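くらしの道具のしくみ 記事番号831
ふきんをかける棒と、台所の水

公開:2023年11月9日
編集:Flistis こども技術室
対象:小学校中学年から

目次
1. 布が水をすうしくみ
2. 水が空気に出ていくしくみ
3. かける棒のつくり
4. 棒にかかる力
5. 調理台の上の水
6. ためしてみよう
7. ことばの説明

1. 布が水をすうしくみ

台所では、ふきんやタオルを一日に何度も使います。手をふく、台をふく、洗った食器をふく。どの場合も、水は物の表面から布へうつります。

布は糸を織ったり編んだりして作ります。糸は、さらに細い「せんい」が集まったものです。せんいとせんいの間には、とても細いすき間があります。水には、細いすき間に入りこんでいく性質があり、この現象を「毛細管現象(もうさいかんげんしょう)」とよびます。紙のはしを水につけると、水が上のほうへのぼっていきます。同じ現象です。

綿のせんいは水となじみやすいため、綿のふきんはよく水をすいます。ポリエステルのせんいは、そのままでは水をあまりすいません。しかし、せんいをとても細く分けて、すき間をたくさん作ると、布全体としてはよく水をすうようになります。マイクロファイバーとよばれる布がこれにあたります。

表面にでこぼこのある布は、平らな布より表面積が大きくなります。表面積とは、物の表面の広さを合計したものです。タオルの表面に出ている小さな糸の輪は「パイル」といい、表面積をふやす役目があります。ワッフル織りという、四角いくぼみがならんだ織り方もあります。

2. 水が空気に出ていくしくみ

ぬれた布をおいておくと、水は水蒸気になって空気中へ出ていきます。これを「蒸発(じょうはつ)」といいます。蒸発の速さは、おもに次の条件で決まります。

温度
温度が高いほど、水は速く蒸発します。

しつ度
空気がすでに多くの水蒸気をふくんでいると、蒸発はおそくなります。なべで湯をわかしているときの台所は、しつ度が高くなります。

風
布のすぐそばの空気は、布から出た水蒸気でしめっています。風がふくと、しめった空気がかわいた空気と入れかわります。

空気にふれている広さ
水が出ていけるのは、布が空気にふれている部分です。布をたたんで台におくと、下の面は台にふさがれ、内側の面は布どうしでふさがれます。棒にかけて広げると、ふさがれる部分がへります。

しめったままの布では、細きんがふえやすくなります。においの原因の多くは、細きんが布にのこったよごれを分解するときに出す物質です。早くかわかすことは、細きんをふえにくくする方法の一つです。

3. かける棒のつくり

ふきんやタオルをかける金具を「タオルバー」または「タオルかけ」といいます。形は製品によってちがいますが、かべや家具の板に取りつける型では、次のような部品がよく使われます。

バー(棒)
布をかける部分です。金属の丸い棒や管がよく使われます。管は中が空どうになっています。同じ重さの材料で作るなら、中のつまった細い棒より、太い管のほうが曲がりにくくなります。丸い形には、布に折りあとがつきにくいという利点もあります。

カラー
棒のまわりにはまる、輪の形の部品です。棒とうでのつなぎ目に使うことがあります。棒より少し太いので、外から見ると段になっています。

ブラケット(うで)
棒を板からはなしてささえる部品です。うでが短すぎると、布が板にくっつき、うら側に空気が通りません。長すぎると、物にぶつかりやすくなり、根元にかかる力も大きくなります。

ざがね(ロゼット)
うでの根元にある、円ばん形の部品です。ねじや下あなをかくす役目をもつものと、力を板の広い範囲に分けて伝える役目をもつものがあります。ふちに段をつけたものもあり、段のところで光り方が変わります。

棒は横向きに取りつけることが多いのですが、たて向きに取りつけて、とびらや引き出しの取っ手にする場合もあります。部品のよび名は、作る会社によって少しずつことなります。たとえばClarnbyのカタログでは、うでを「サポート」、ざがねを「ベース」と書いています。部品を注文するときは、よび名のほかに、直径と取りつけあなの間かくも調べます。

表面の仕上げ

金具には、黒に近い茶色のものがあります。「オイルラブドブロンズ」とよばれる仕上げで、古くなった青銅の色に似せたものです。下の金属が真ちゅうや鉄、あえんの合金であることもあり、色だけでは材料を決められません。

仕上げの層は、金属の表面を水と空気から守る働きもします。かたいたわしや研まざいでこすると、層がけずれます。手入れには、水でしめらせたやわらかい布と、かわいた布を使います。

4. 棒にかかる力

Parisi工作室の記録では、長さ500ミリメートルの棒に、かわいた重さが53グラムのふきんをかけています。この重さなら、取りつけの正しい棒には小さな力です。ぬれると、すった水の分だけ重くなります。

棒がこわれる原因として多いのは、布の重さより、人が引く力です。手をふくとき、人は布を下や手前に引きます。棒にぶら下がったり、体重をかけたりすると、設計より大きな力がかかります。

力は、棒からうでへ、うでからざがねとねじへ伝わります。うでの先を下におすと、根元では、うでを回そうとする働きが生まれます。これを「モーメント」といいます。モーメントの大きさは、力の大きさに、根元からのきょりをかけたものです。同じ力でも、うでが長いほどモーメントは大きくなります。

ねじが木の板にきちんと入っていると、ねじの山が木にくいこみ、ぬけにくくなります。木には木目があり、板のはしに近いところへ太いねじを入れると、木目にそってわれることがあります。そこで、ねじより細い下あなを先にあけます。下あなをあける作業は、おとなが行います。

棒がぐらつくときは、使うのをやめて、おとなに知らせてください。ねじのゆるみであれば、しめ直して使えます。あなが広がっている場合は、あなをうめるか、取りつける場所を変えます。

5. 調理台の上の水

ぬれた布は、調理台におかれることもあります。調理台にはほかの物もあるので、水との関係を整理しておきます。

電気製品
トースターなどの電気製品の上に、布をおいてはいけません。熱くなる部分に布がふれると、こげたり、火が出たりするおそれがあります。ぬれた布から水が中に入ると、故障や感電の原因になります。布をおく場所は、電気製品とコードからはなします。

まな板
木や竹のまな板も水をすいます。洗ったあとは立てて、両面に空気をあてます。片面だけがかわくと、かわいた面がちぢみ、板がそることがあります。ふちにそったみぞは、肉や果物から出るしるをためるものです。みぞには水がのこりやすいので、布でふき取ります。

保存びん
シリアルやかんそうパスタは、水蒸気をすうとしけります。ねじ式のふたは、びんの口にぴったり合わせてしめます。ぬれた手やスプーンを中に入れないことも大切です。

かべのタイル
タイルの表面にはガラスのような層をもつものが多く、水をほとんど通しません。タイルとタイルの間の「目地(めじ)」は、材料によっては水をすいます。よごれがのこりやすいのも目地です。

6. ためしてみよう

Clerkeroの台所実験ノートから、かける形とかわく速さの関係を調べる手順を紹介します。

用意する物
同じふきん2まい、台所用のはかり、水を入れた容器、せんたくばさみ、平らな皿、記録用紙

手順
かわいたふきんの重さを、1まいずつはかって記録します。
両方を水につけ、同じ回数だけしぼります。
もう一度はかり、重さがだいたいそろっていることをたしかめます。
1まいは四つにたたんで皿におき、もう1まいは広げて棒にかけます。
30分ごとに両方の重さをはかり、記録します。

計算
ぬれたときの重さから、かわいたときの重さを引くと、布がふくんでいる水の重さになります。横のじくに時間、たてのじくに水の重さをとり、折れ線グラフにします。線が急に下がっているところでは、水が速く出ています。

注意
2まいは同じ部屋の、同じくらいの高さにおきます。片方だけ日なたにあると、かける形のちがいを調べたことになりません。コンロや電熱器の近くでは行わないでください。

発展
棒にかけるふきんを、二つ折りと四つ折りにしてくらべることもできます。3月と夏休みに同じ実験をすると、気温としつ度のちがいも調べられます。

7. ことばの説明

毛細管現象:細い管やすき間の中を、液体がのぼったり広がったりする現象。
蒸発:液体が表面から気体に変わること。
しつ度:空気が水蒸気をどれだけふくんでいるかを、その温度でふくめる最大の量とくらべて表した数。
モーメント:物を回そうとする働きの大きさ。
目地:タイルやれんがのつなぎ目。

資料写真:台所
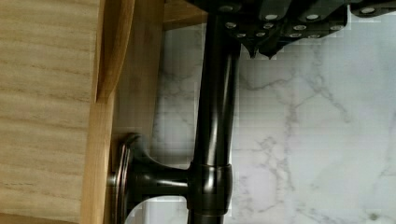
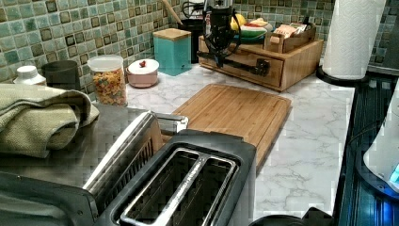
読者からのおたより

6の実験を家でやりました。たたんだほうは、外側をさわるとかわいているのに、開くと中がぬれていました。はかりの数字も、夜になるまでかわいたときの重さにもどりませんでした。棒にかけたほうは、下のはしだけ最後までしめっていました。水が下に集まるからだと思います。次は、とちゅうで上下をひっくり返したらどうなるか調べます。グラフの紙は方眼の1センチのものだと小さすぎたので、2まいはり合わせて使いました。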